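Equipment Plan and Budget for a Second Hand-Held Gripper
Student Project Report, Hurkside Technical Program

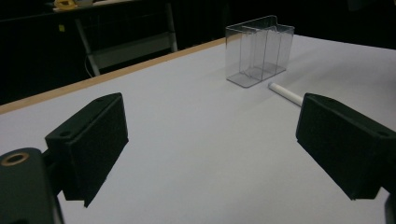

Photo: Taras Hnatiuk / Hurkside project archive

1. Purpose of the report

The project group was asked to recommend whether the program should buy a second hand-held gripper for its tabletop handling work or repair the present one. The group was also asked to list the small items needed to support either choice.

2. Present equipment

The work is done on a white tabletop with common objects, among them a clear plastic organizer box. The present gripper has two black fingers with flat gripping faces. Replacement fingers are ordered as a pair, and delivery in November took 34 days. No work could be scheduled during that period.

3. Options reviewed

Two suppliers returned written quotes. Wellberg offered a complete gripper with one spare pair of fingers for $969, shipping included. Galindo quoted a lower price for the gripper alone but did not list spare parts separately, and the group could not compare the full cost of ownership.

4. Recommendation

The group recommends the Wellberg quote. The present gripper should be kept in service as a backup for roughly 3 semesters. Organizer boxes and other test objects should be charged to the general supply account and left out of the equipment request.

The Flutau storage case was considered and deferred until the next budget period.

Submitted 5/18/19
Taras Hnatiuk, for the project group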